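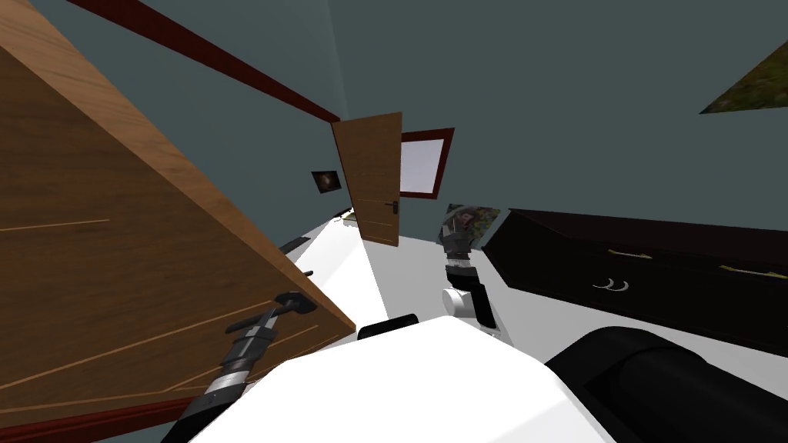 Slide 1 - render: open door, red-framed window, blue-grey wall

BACKUPS THAT COME BACK - speaker notes
Selvaraj Sivakumar, Sandimholm small office IT evening

Start without waiting for the stragglers. Name, where I work (Gonden, the support side), been fixing other people's computers a long time. Phones on silent please, mine too.

Ask for hands: who has a backup? Then: who has pulled a file out of it this year? Wait. Let them look at each other. Don't be smug about it, I was the same till two years ago.

Slide 2 - what happened at Abeysekara
Asked them, they're fine with me telling it. Small lettings office, one server under a desk, nightly job to a USB drive. Green tick every morning. In August the server disk died. Drive plugged in, folders all there, looked lovely. Accounts folder had 104 files in it and every one was from the previous spring. Someone had moved the live accounts to a new folder and the job carried on copying the old one. Green tick means the job ran. Says nothing about what it copied.
PAUSE. Somebody normally groans here.
They got most of it back from email attachments and the accountant's copies. Took nine days. Don't do the long version with the courier, it eats five minutes.

Slide 3 - three words people mix up
Sync. Copy. Backup.
Sync - delete it here, it goes there too. Handy, but a mistake travels as fast as the work does.
Copy - one moment, one place. Better than nothing.
Backup - older versions kept, somewhere else, and you can get at them when the main machine is dead.
Someone will say "but my cloud folder has a recycle bin". Yes. Look up how many days it keeps things, then look up who in the office can empty it.

Slide 4 - the old rule
Three copies, two kinds of storage, one away from the building. Most of them know it, go quick. Only thing to add - one copy that is unplugged. Ransomware writes to anything the computer can write to, and a drive left in all week is just another folder.
Two drives swapped weekly is fine. Label them. Proper label, not a sticky note, they fall off.

Slide 5 - what to include
People remember documents. People forget:
- browser bookmarks and saved passwords
- mail kept on the machine and nowhere else
- the accounts package data, often hidden away in a system folder
- licence keys, and the installer for that one odd program from years back
- router settings (export them, takes a minute)
- the scanner address book, laugh if you like, I have retyped one with 155 entries in it
Tell them to sit down with whoever does the invoices and ask where things get saved. Ten minutes. The answer is never what the manager thinks it is.

Slide 6 - DEMO
Laptop is already set up, tool is Drokora, we use it at work, not selling it, most of the others have the same buttons. Check the projector cable BEFORE this slide not during.
1. Open the test folder, show the spreadsheet
2. Delete it, empty the bin
3. Restore from yesterday, to the desktop
4. OPEN IT. Scroll down. Point at last row
Step 4 is the whole talk realy. A file with the right name and the right size can still be rubbish inside.
If the demo hangs go straight to slide 7, screenshots are in there.

Slide 7 - the monthly test
Pick one file. Different person picks each month if you can. Restore it to a new place, never over the top of the live one. Open it. Write down date, file name, how long it took, initials. Paper is fine. I've seen it done on the back of the kitchen door.
Twice a year do a bigger one - a whole folder, onto a different machine. That is when you find out that the password for the encrypted backup is saved on the computer that's supposed to have died. Ask me how I know. (Only tell it if there's time.)

Slide 8 - numbers, keep it short
The 100 and 100 slide. Job report said 100 per cent complete. Internet line was 100 megabits. Everyone took that to mean a full restore from the cloud would be done by lunch. Download speed on the contract isn't what the backup service sends you at, and lots of little files go far slower than one big one. So time a small restore and multiply up. If the answer comes out as four days, better to hear it now and keep a local copy as well.

Slide 9 - encryption and passwords
Yes encrypt, specially anything that leaves the building. Recovery key printed, in an envelope, in a different place to the drive. Two people know where. Go slow on this one, last time I rushed it and got the same question three times.

Slide 10 - homework
Tonight or tomorrow morning. One file. Restore it, open it. Email me if it doesnt work, address on the slide.

Questions likely:
How long do drives last - don't know, nor does anyone, replace before you're worried
Tape? - if you already have it and it works, keep it
Do phones count - yes!! photos of signed forms live on phones
Is the free version ok - check if it keeps old versions

Hand back the clicker. Room has to be cleared by 9.15, chairs stacked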